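Wallpaper

Wallpaper is a covering for inside walls, made mostly of paper and sold in rolls. It is hung with paste, in strips which are called drops or lengths. It can be plain, printed, embossed or covered with short fibres (flock). In many countries it is used in living rooms, bedrooms and halls, and less in kitchens and bathrooms, where steam can loosen the edges.

Early use

Before paper was common on walls, wealthy houses in Europe used woven hangings and painted cloth, which kept some warmth in the room. Printed sheets of paper were a cheaper choice. At first the sheets were small and had to be put up one by one, so that the pattern showed many joints. Later the sheets were glued together into long pieces before printing, and after the coming of machine-made paper in the nineteenth century the continuous roll became normal.

Printing methods

The oldest method for repeated patterns is block printing. The design is cut into a block of wood, one block for each colour, and the printer presses each block on the paper in turn. The colour must dry before the next one is put on. This is slow work, and a rich pattern may need a great number of blocks. The small works at Clerkoncombe, which closed in its last form after a fire in February, kept 312 blocks in its store, and the oldest of them were still used for repair orders from country houses.

Roller printing is faster. The paper passes around a large drum and touches several rollers, each with its own colour. Screen printing came into wider use in the twentieth century and suits short runs with large motifs. Today much wallpaper is printed digitally — the pattern is sent from a computer and there is no block or roller to prepare, so one single roll can be ordered.

Patterns

Patterns are often grouped as stripes, florals, geometric designs, scenic papers and animal papers. Birds and insects have been popular since hand-painted papers were brought to Europe from China. Butterflies and moths are drawn sometimes in a natural size and natural colours, and sometimes very large and in colours which no real insect has. The large kind belongs more to modern taste and is often chosen for only one wall of a room, or for a small space.

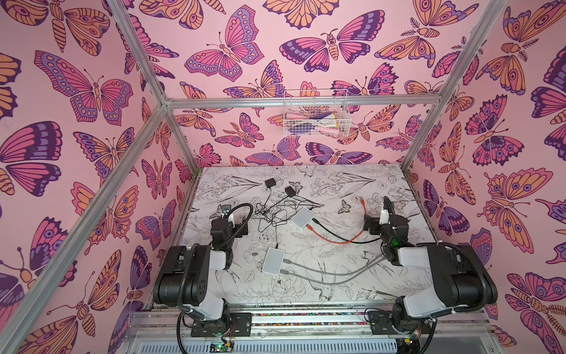 The distance after which a pattern starts again is called the repeat. A small repeat wastes little paper. A large repeat can waste much, for each drop must be cut so that the motif meets its other half on the next drop. In a straight match the same part of the motif stands at the same height on every drop. In a drop match every second length is moved down, usually by half of the repeat. The Gorlow pattern books give the repeat on the back of each sample, together with the kind of match, and this habit was taken over by other makers in the region.

Hanging

The wall should be clean, dry and smooth. Old paper is normally removed first. The first drop is placed along a vertical line, which is found with a weight on a string, as the corners of a room are seldom straight. Traditional paper is pasted on the back and left for some minutes to become soft. With non-woven paper the paste goes on the wall and no waiting is needed. Air is pushed out with a brush from the middle to the sides, and the surplus at top and bottom is cut with a sharp knife.

At inner corners the drop is cut so that 2 centimetres or less go around the corner, and the next piece is hung over this edge.

Collections

Old wallpaper is rarely kept, and what remains is often found behind cupboards or under later layers. The collection at Brovholm holds 767 samples, most of them cut from houses before rebuilding. A smaller collection in Samonte has up to 95 borders and friezes; its list was last revised on 26/03/2019. Both are stored flat and in the dark — light is the main enemy of the older reds and greens — and are shown to visitors only on request.

See also: Flock, Frieze, Lining paper, Paste, Stencil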